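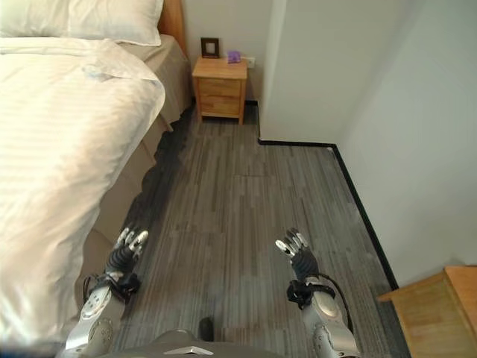 Photo: Pralasby Training House, upper bedroom. Reproduced from the Pritach collection.

Textbooks > Household Services > Part 2: Rooms and Routines > Chapter 6

Chapter 6
The Bedroom: Bed, Bedside and Floor

6.1 Scope of the chapter

A bedroom is serviced in three zones: the bed, the bedside furniture and the floor. Each zone produces dust of a different kind and is worked with different equipment. Chapter 5 dealt with the laundering of bed linen. The present chapter begins at the point where clean linen has been returned to the room, and ends with the final pass of the vacuum cleaner.

The opening photograph is referred to throughout. The room it records is plainly furnished, with a dressed bed, a two-drawer nightstand and fitted carpet. Rooms of this type make up the greater part of the work in small guest houses.

6.2 The bed as a layered assembly

For servicing purposes the bed is treated as a set of layers. From the floor upwards these are the base, the bed skirt, the mattress, the protector, the bottom sheet, the duvet in its cover, and the pillows. The layers are removed from the top and replaced from the bottom. The skirt is normally left in position between full changes.

A white duvet cover is the usual choice where linen is laundered in bulk. Many white covers carry a tone-on-tone stripe, as in the photograph, where it is faint. The stripe is formed in the weave on most commercial cloth and is used by the worker as a guide for alignment. When the cover is square to the mattress, the stripe runs parallel to one edge of the bed. A stripe that drifts by more than 2 cm over the length of the mattress indicates that the filling has turned inside the cover, and the cover should be opened and reset.

Folds collect towards the pillow end if the duvet is pulled up from the foot in a single movement. They are cleared by taking hold of both upper corners, lifting, and allowing the cover to settle. Smoothing with the flat of the hand moves a fold without removing it.

6.3 The bed skirt

The bed skirt (also called a valance) conceals the base and limits the movement of dust beneath it. It may be tailored, gathered or pleated. A loosely pleated skirt in beige or tan, such as the one shown, hides light soiling better than a white one, and for that reason is often inspected less frequently than it should be. The lower edge is the part to examine. It lies within reach of shoes and vacuum heads, and soiling appears there first.

Polyester-cotton skirting of the Niltex type, at 125 g per square metre, may be steamed in place. Heavier cloths are removed for pressing. The drop should be checked after every wash.

6.4 Headboard and nightstand

Wooden furniture in a bedroom is dusted dry before any damp cloth is applied. The headboard is done first, with the pillows moved down the bed, so that falling dust lands on linen which is then shaken. The nightstand follows. The order is: top, drawer fronts, sides, legs.

Objects standing on the top are lifted, wiped and returned to their original positions. In an occupied room the worker does not open drawers or boxes. The small purple box and the upright picture frame on the nightstand in the photograph would each be lifted once and set down again at the same angle.

Short legs raise the nightstand and leave a gap between its underside and the carpet. Such a gap is often too low for a standard floor head and is cleaned with a crevice tool. Any socket on the adjoining wall is dusted with a dry cloth only.

6.5 Carpet and wall edges

Carpet with a linear, streaked pattern in several greys is tolerant of general wear but makes the direction of vacuuming less obvious to the eye. The worker should therefore keep to a fixed plan, starting at the point furthest from the door. Where a seam is present it is crossed at right angles, never followed, as repeated suction along a join may lift the edge.

Black baseboards show pale dust readily. Corners formed by a projecting section of wall need separate attention, since the floor head turns wide of them. The strip of carpet beside the bed skirt lies in shadow in most rooms and is best checked with a hand lamp. The Mazandarani edge test, described in 6.9, is applied to both places.

Key terms: baseboard, bed skirt, drop, protector, tone-on-tone, zone.

Comments

linenroom_k
Is the 2 cm limit in 6.2 measured at the foot or at the side? Our tutor says side.

Tansy44
We call it a skirting board, not a baseboard. Will the next edition change this?

bedsandbuckets
Section 6.4 has dusting before the linen is shaken but the checklist in the appendix has it after. Which one is marked as correct?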